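**Minutes of the Final Trial**

The Piltham Robotics Club convened its final trial on January 6, 2022, in the back classroom. Ferdinand Schnyder presided. Members present were Seraina Tanner, Remo Ortner and Arwel Trevor, who arrived with wet shoes and was asked to stand on the mat.

## Item 1. The Carton

The rules of the Wirkik Cup required each entry to reach into a cardboard carton and remove a wrapped parcel. The club's entry, registered under the name Luo and the number 2479, had failed this task on 4 occasions. Mr. Schnyder directed that the word "failed" be entered in the record. Miss Tanner requested "not yet completed." The request was denied.

Miss Tanner then took the controls. Mr. Ortner read the approach aloud from the wrist view, as the procedure required.

"Fingers nearly closed," he stated. "Flap on the left, very near. Crease ahead."

"I can see the crease," Miss Tanner replied.

"It is to be read aloud regardless," said Mr. Schnyder.

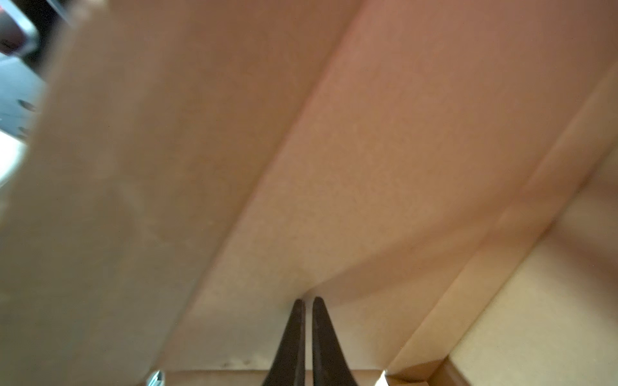 ## Item 2. A Matter Not on the Agenda

Miss Tanner did not advance the arm. She informed the chair that Alois Berchtold had written the grip routine before his family moved away, and that he had left a note inside it, between two lines of code. She had found it the previous evening. She asked leave to read it.

Mr. Schnyder observed that the agenda made no provision for correspondence. He then removed his glasses and granted leave.

The note read: "If she is still using this, tell her to go in slower. She always rushes the box."

Mr. Trevor laughed and was not reprimanded.

Miss Tanner reduced the speed by half. The room was quiet for some time. Mr. Ortner ceased reading aloud, in breach of procedure, and the chair made no remark.

## Item 3. Result

The parcel was placed on the table. Mr. Schnyder directed that a copy of these minutes be mailed to Mr. Berchtold, and that the club meet again in February.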